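Vadska Blocks: tabletop photo set and notes

README, last touched May 10, 2025 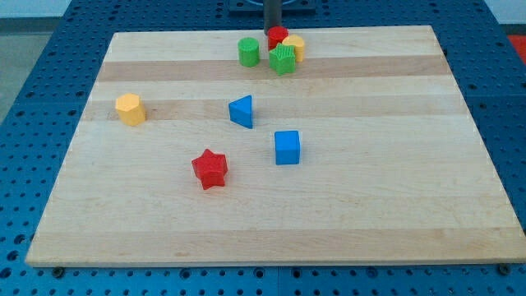 Photos and setup notes for small plastic shape-sorter blocks on a wooden board. Started as a way of keeping track of which blocks were still in the tub at Quansah Toy Library, grew a bit. Written in a hurry between other jobs, sorry for the gaps, will fill them in as people ask.

What's in here

photos/ has the pictures, one folder per layout
notes/ has a plain text file per layout, same name as the folder
sheets/ has the colour sheet and the shape sheet, both printable
old/ is the first go at it, ignore unless you're curious

133 photos at the moment. 20 layouts. Old folder not counted in either.

The blocks

Ordinary sorter blocks, the sort that go through holes in the lid of a bucket. Small, plastic, fine texture on some faces which helps when little hands are damp. Colours used so far are red, green, yellow and blue. Shapes: cylinder, star, cube, triangle, hexagon.

Naming is colour first then shape, lower case, hyphen. So green-star, red-star, blue-cube, yellow-hexagon. Please don't write "yellow hex" or "the blue pointy one", I've had both and the search doesn't find them.

The triangle is a triangular prism if you want to be proper about it. In the notes it's just triangle. Same for the hexagon. Cylinders are called cylinders though, because "circle" got mixed up with the lid hole and we had a whole muddle over it.

Colour and shape are not tied together. There's a red star and a green star, a blue cube and a blue triangle, and so on. Kids who learn "star means green" on the first tray get a surprise on the next one. Fine for our purposes, good even, but worth knowing if you're printing the sheets and planning to teach one colour per shape. Won't work with these.

The board

A kitchen cutting board, maple, pale strips with a few darker tan ones. Flat, doesn't slide much, wipes down. We tried a tea towel first (blocks fell over) and then a plastic tray (glare, awful). Board won.

The darker strips are handy as a rough guide when you're putting a layout back together. Notes will say "triangle on the middle dark band" and that saves fussing with a ruler. If your board is one plain colour you'll need masking tape or some patience.

Bench underneath is the blue one with the holes. Blocks go on the board, not straight on the bench, please.

Layouts

Three kinds.

cluster: a tight group, some blocks partly hidden behind others. Star in front of the cylinders is the usual one.

spread: everything apart, gaps all round, nothing hiding anything.

mixed: a cluster toward the back and the rest loose nearer the front. Most of the set is this, it's closest to how blocks end up once a kid has had a go.

Layouts aren't meant to look tidy. If you redo one, don't line things up in rows. Afia Essien did the first 6 and they're the best of the lot, look at those before making your own.

Each note file goes:

layout kind
blocks used, back to front
which way the triangle points
anything odd

The triangle line matters more than you'd think. It's the one block that looks quite different depending on which side it's lying on, and people kept putting it back wrong and then wondering why their copy didn't match. Write which face it's resting on and which way the pointy end goes.

Using the set with kids

Not really what it was made for but it gets used this way, so.

Find-it: hold up the photo, ask for a block by name. Start with colour only. Shape only is harder than you'd expect, especially the stars.

Copy-it: print a photo, hand over the same blocks and a board, kid rebuilds it. Spread layouts for beginners. Save the clusters for later, the half hidden blocks cause arguments.

What's-missing: build it, cover with a bowl, take one away. Uncover. Loud game. Do it last.

Volodymyr Pylypenko ran copy-it with the after-school group in September and reckons 3 kids to a board is the limit, past that it's all elbows. His write-up is in notes/ under copy-it.

Usual warning: small parts. Check your own blocks against whatever your centre's rules are for under threes. I'm not going to tell you they're fine.

Cleaning and storage

Warm soapy water, rinse, dry on a rack. Don't put the board through the dishwasher, the strips can come apart at the glue. Blocks I do by hand as well. Get a toothbrush into the textured faces, texta and banana both live in there.

Texta on the board comes off with bicarb and a bit of elbow grease, mostly. Oil it now and then with food-safe mineral oil and leave it overnight before taking any photos, otherwise it goes shiny.

Blocks go in the Orport tub with the clip lid. Board stands on its edge behind it. If you borrow the tub, sign the sheet on the lid and put them all back, a sorter with no cube is a sad thing.

Known problems

Shadows fall differently between folders, the room's lights got changed partway through. No plans to reshoot.

Green and blue print close together on the old office printer. Check the colour sheet first before you run off a stack.

A couple of note files still say "pentagon" where they mean hexagon. Fixing as I find them. If you spot one, change it and put your initials at the bottom of teh file.

Shape sheet has the cube drawn as a flat square. Flelletti version had a proper drawing but it was lost when we moved folders, if anyone's kept a copy please send it over.

Adding your own

Same board or one a lot like it. Plain bench, no toys or cups nearby. Shoot from above and a bit to the front so you get the tops and some of the sides. Fill in the note file while the blocks are still sitting there, not after morning tea.

Name the folder kind then number, e.g. mixed-20. Check the number's not taken. Has happened twice now.

Licence

Use the photos and sheets for whatever you like, classroom, home, playgroup. Credit to Vadska Blocks is nice if there's room on the page. Don't sell the sheets on their own.

Questions to Afia or Volodymyr, or leave a note in the tub.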